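Beim zweiten Kaffee kommt das Gespräch auf die Zahl, mit der Grolto wirbt: 100 Prozent Greiferfolg. »In der Simulation«, sagt der Entwickler. »Da schafft das mein alter Planer auch.« Seit Februar prüft er für Utow, was die Steuerungssoftware Melomach taugt.
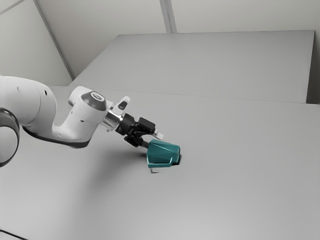

Paisan widerspricht per Mail: Ohne Simulation ließe sich keine Bahnplanung vernünftig testen, und Reibwerte könne man schließlich variieren.

»Kann man«, sagt er. »Tut nur kaum jemand.« Ihn stört vor allem die Wahrnehmung. Ein türkisfarbener Becher vor grauer Wand sei für jede Segmentierung ein Geschenk. 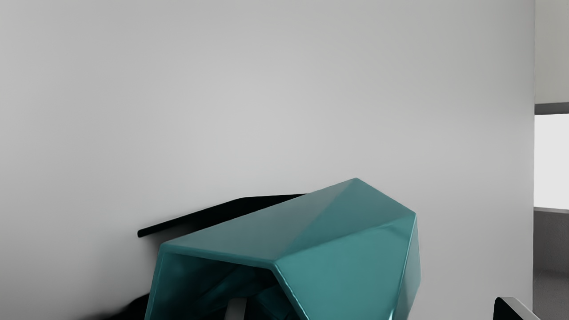 Von vier Modulen hält er zwei für brauchbar, die Kollisionsprüfung und das Logging. Der Griffplaner dagegen rechne mit Kontakten, die es so in keiner Halle gebe – »und dann wundert man sich«. Ob Utow die Lizenz verlängert? Er zuckt mit den Schultern. Erst wolle er die Fehlerprotokolle sehen.
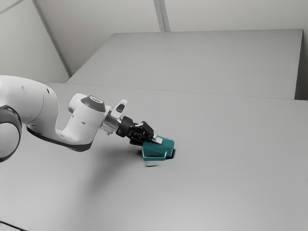
Simulierter Arm mit Greifer und türkisfarbenem Objekt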